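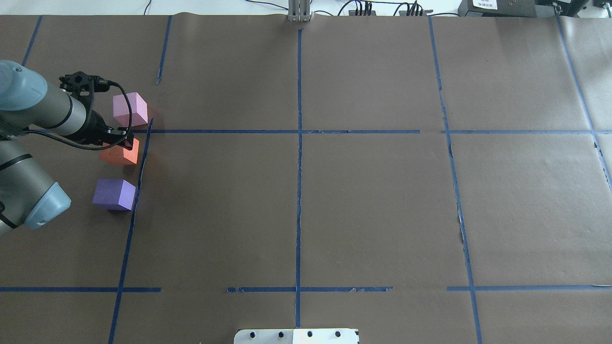 Why did the arm stop short of the block on some grasps? The wrist camera had shifted in its clamp, so every position it reported carried the same sideways error.

4.2 Clamp slip during block transfer

The task, set up at our Plastenden bench, asks one arm to pick foam blocks from a grid marked out in blue tape. Targets come from the wrist camera and are checked against a fixed overhead model of the grid. Over 100 trials the controller raised a protective stop on 4 occasions, all with the fingers descending beside a block. Lumenta's first reading of the logs blamed the joint torque limits, but the limits had not been changed and the recorded torques were normal until contact.

Figure 3. Approach to the middle block of the row, orange, with pink and purple blocks on either side.

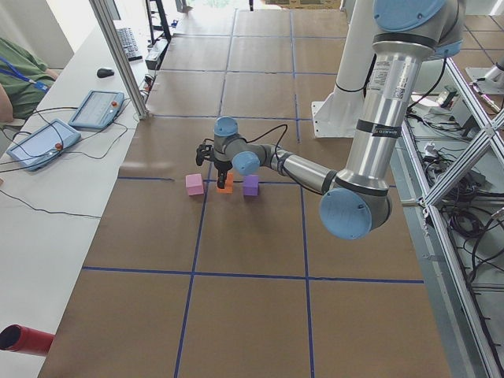 4.3 Locating the fault

Paul repeated the calibration with the clamp untouched and found an offset of 2 mm along the finger axis. This is small, but the blocks sit close together and the fingers have little room on either side. The Gikham controller treats side contact as a collision and halts — the correct behaviour, though it tells the operator nothing about the cause.

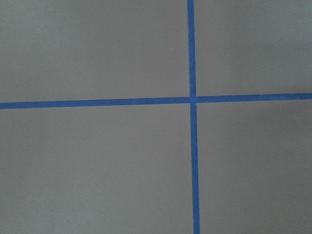 Offset of this kind can be caught before a run if the camera is given a fixed feature to look at. We added a check in which the arm moves to a stored pose over a tape crossing and compares the measured junction with its saved position. The junction in the wrist view lies just right of centre and slightly above the midline, and the two strips do not meet at a perfect right angle, so the check fits each strip separately and takes their intersection. Runs are refused if the error exceeds half the finger clearance. Both emergency stops were left as wired, and the Munasinghe clamp was replaced with a pinned one.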